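Freshwater mussels in Flolari Creek: a survey of two reaches
Student project report, Environmental Studies
Raimonds Mägi 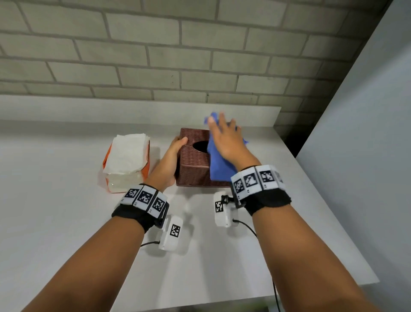

Freshwater mussels filter algae and fine silt out of the water, and most species need a fish host to complete their life cycle. The larvae attach to the gills or fins of a passing fish and drop off some weeks later as juveniles. If the fish can't move along a creek, neither can the mussels.

My project looked at whether the old weir at Fisley has affected mussels in Flolari Creek. The weir was built to supply a flour mill and hasn't been used for decades. It has no fish ladder.

Method

I chose two reaches, one above the weir and one below it, near the Tiongson Road bridge. Each was divided into 12 plots along the bank. In every plot I searched the bed by hand and with a viewing bucket, measured each live mussel with callipers and put it back in the same spot, facing the same way up. Empty shells were recorded separately. All searching was done in December, in the mornings, while the water was low and clear enough to see the bottom.

I also noted the bed type (mud, sand, gravel or rock), the amount of shade and whether cattle could get to the water.

Results

Live mussels were found in both reaches, but the lower reach had far more of them and a wider range of sizes. Above the weir nearly all were large adults. I found no juveniles there, although small mussels bury themselves and are easy to miss.

Most mussels in both reaches were in sandy gravel under overhanging trees. Plots with trampled banks had few or none. Empty shells were common upstream, mostly on one bend where silt has built up behind a fallen trunk.

Discussion

The lack of young mussels upstream fits with host fish being blocked by the weir, but it doesn't prove it. Silt and cattle access could give the same pattern – the upper reach has more of both. I did not survey fish, and that is the main gap in the project.

The Kivano catchment plan lists over 2,000 metres of bank for fencing, including part of the upper reach. Repeating the survey once the fence is in would help separate the effect of cattle from that of the weir. A fish survey on both sides should be done at the same time.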